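Small Bookshelves, and How to Stop Them Leaning

A bookshelf is a box with the front missing, and most of its troubles come from that. It has no door to hold it square, usually not much of a back, and a top that collects whatever was in your hand when the phone rang.

Start with the wobble. Before you blame the shelf, slide it two feet to the left and push it again. Floors in old houses have opinions. If the wobble changes direction, your floor is the problem, and a folded square of cereal box under the low corner will outlast many marriages. If the wobble comes along for the ride, get the screwdriver.

Tighten every screw halfway first, then go around again and finish the job. Doing one corner up hard before touching the others is how I gave my first bookcase the stance of a man looking for his bus.

Screw spinning in its hole? Pull it out, push in 2 or 3 wooden toothpicks with a dab of wood glue, snap them off flush and let it dry overnight. Put the screw back in the morning, by hand. The drill will only undo your good work at high speed.

Sagging boards: if the board isn't fixed and both faces are finished, flip it over. Gravity bent it one way and will kindly bend it back. Heavy books go at the ends, near the supports, and the paperbacks you bought at the airport go in the middle.

Anything a child could climb gets fastened to the wall, into a stud, short shelves included. I have heard every argument against this, mostly from people under four.

Dust the top first and work down. Crayon comes off painted boards with a damp cloth and a little baking soda, rubbed gently. Try it somewhere low and at the back before you get ambitious.

As for books that slump, a half-full shelf is worse than a full one. Lay a few of the big ones flat and use the stack as a bookend. Leaning for months will twist a thick spine for good. 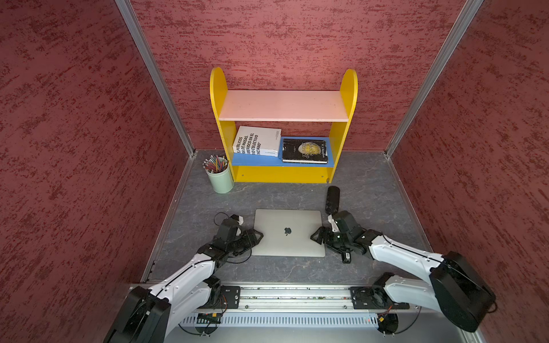
Ratree Onsri wrote in to say that flat stacks are fine until you want the one on the bottom, and that she keeps hers upright with a brick in an old sock. I tried it. The sock needs to be thicker than you think, and it should be clean.

Next month: drawers that stick in March and rattle by the time the heat comes on.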